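Section 4 - Sorting small goods into the bins

Read section 3 first if the benches aren't up yet. Comivico gray bins only for this part, the old Drovthorpe ones have a lip that snags and they don't sit flat.

What you need
Gray bin, one per bench
Soft cloth
Packing slip (Prevham layout, the one with the wide left column)
Flat trays for sorted items
Roll of labels

4.1 Set the bench

1. Wipe the bench top. Dry cloth. No spray on the wood, it lifts the finish.
2. Set the bin down square between the two work surfaces. Edges level with the top or a bit lower. Never higher.
3. Push down on each corner. If it rocks, take it out and look underneath - usually a label backing or a bit of cord.
4. Leave 60 mm clear on the tray side. You need it for your knuckles.

NOTE: Bins go in empty. Don't drop a full one into the gap, it wedges and then you're emptying it by hand anyway.

4.2 Fill the bin

1. Tip the goods in slowly from the short side.
2. Stop when the floor of the bin is half covered. More than that and things start to stack, and small stuff gets lost underneath.
3. Spread by hand. Big round items apart from each other, they roll together if you let them.
4. Nothing over 700 g. Heavier goods go to the floor tote, see section 6.
5. Nothing with an open blade or a loose cap. Pull those and put them on the reject tray.

CAUTION: Glass goes in last and gets laid down, not tipped. If you hear a crack, stop, clear the whole bin, wipe it, start over. Don't pick thru it with bare fingers.

4.3 Check before sorting

1. Look in from directly overhead, then from the side. Two looks, every time.
2. Anything leaning on a wall, lay it flat.
3. Anything touching something else, move it apart if there's room.
4. Lights on. Both of them. The Kuster lamp alone leaves one wall in shadow. 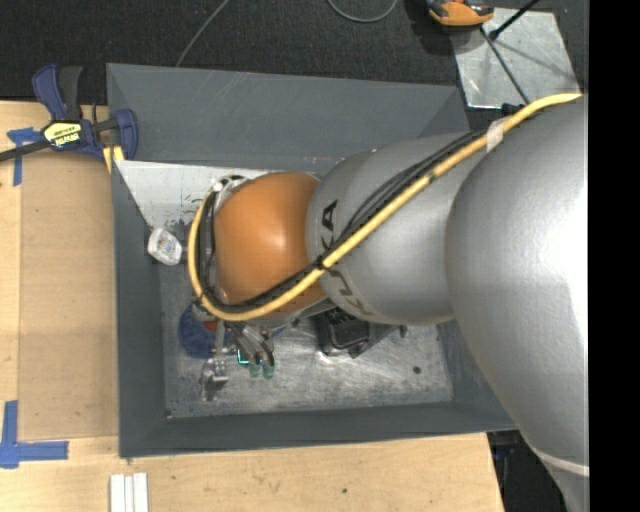 Clear and shiny items are the ones that get missed, so look for them first. Against a gray bin they hardly show and what you end up spotting is the shadow. Same with anything dark. Bright stuff looks after itself - the round blue one with the mesh-like or textured surface you'd find from across the room, while the small clear or silvery piece below it is easy to pass over, only the edges and the dark shadow at its lower side give it away. If you aren't sure a spot is empty, run the cloth over it.

4.4 Sort and tray

1. Take small items first, then the round ones, then whatever is left.
2. One kind per tray. Don't mix to save space.
3. Soft or textured goods on the top tray so they don't get squashed.
4. Label the tray when it is full, not before.
5. Tick the slip. Wide column is for the tick, narrow one is for damage.

NOTE: A tray holds 300 of the smallest size. If the slip says 287 and the tray looks full, that's fine, leave it and start the next one.

4.5 Finish

1. Run a hand along the sloping walls and into the corners. Small flat things stick there.
2. Wipe the floor of the bin.
3. Lift the bin straight up and out, don't drag it accross the wood.
4. Stack no higher than your waist.
5. Slips in the folder by Thursday noon. Late ones get counted the week after.

If the tick column and the trays don't match, check the bin corners again, then the reject tray, then section 7.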